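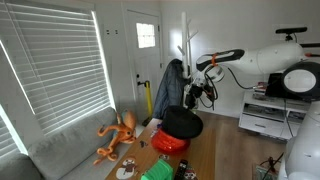 Living room, door end. Navy jacket on the coat rack, octopus on the sofa.

14/03/2018

Chelsea wants the rack to stay by the door. I'm not convinced. One long jacket hangs nearly to the floor, and she expects the thing to take a household's worth of coats in October? The hooks are short and all up at the top, so whatever goes on next will sit over the first one. Victor says a wider base fixes it. A wider base fixes tipping – I was asking about crowding.

Blinds: closed, and the room is still bright. Dennis had written "glare solved" in his notes. I crossed that out. Plenty of light gets in along the edges, and the little window in the door has nothing over it.

Sofa is fine. Light gray will show everything, but Rokeya picked it and I lost that argument. Orange octopus stays at the right end for now, tentacles and all.

Yellow pole still leaning at the door. Needs a proper place, maybe a wall clip. Ask Freya if the Kullmont ones hold. The last lot didn't.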